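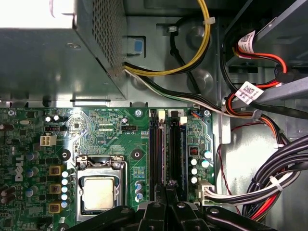

To: drendon-planning list
Subject: Re: Cartesian approach fails above the memory slots after 0.16
Date: 21st November

On the list, a Nukthorpe user wrote:

> After updating the planner the downward approach to the slots aborts at
> 5 mm of remaining travel with PATH_INVALID. Same tool model, same
> chassis mesh, same start pose. Setting collision padding to 0 makes it
> pass, but then I get contact with the loom on the power supply side
> of the bay. Is this a regression in the Cartesian interpolator?

The interpolator is unchanged between the two releases. What changed is the order of operations in the scene monitor. Padding is now applied before the allowed-collision matrix is resolved, so a padded fingertip link overlaps the slot latches while the matrix still lists them as unknown objects. The path is rejected at the first waypoint where that overlap is nonzero.

I can reproduce it on a Dell desktop board in its chassis, with both memory slots empty, no cooler on the processor, and the power supply and drive bay in place. The approach column between the socket bracket and the cable bundle is narrow enough that global padding of any useful size will close it.

Do not set padding to 0. Set it per link:

scene:
 default_padding: 0.005
 link_padding:
 finger_left_tip: 0.0
 finger_right_tip: 0.0
 resolve_acm_first: true

The last key restores the old order. It was added to the Dromero branch in April and is present in 0.16, but it defaults to false and is missing from the reference page. I will send a patch for the page.

The cables are a separate problem. The chassis mesh has no cables in it, so the planner only knows about them through the octomap. With a wrist camera the map is built from whatever the last view covered, and the thin runs (the twisted red and black pair is the worst one here) drop out at the default voxel size. I use 4 mm voxels inside the chassis volume only and hold the map for 500 ms after the arm stops before planning. Update time goes up. I have not measured it carefully on the Arrieta controller, so treat that as untested.

Two questions for the original poster:

Does the abort still occur with resolve_acm_first set and the octomap disabled? If so, please attach the planner log at debug level.

Is your tool model the convex hull or the decomposed mesh? The hull fills the gap between the fingers and would fail in that column with either release.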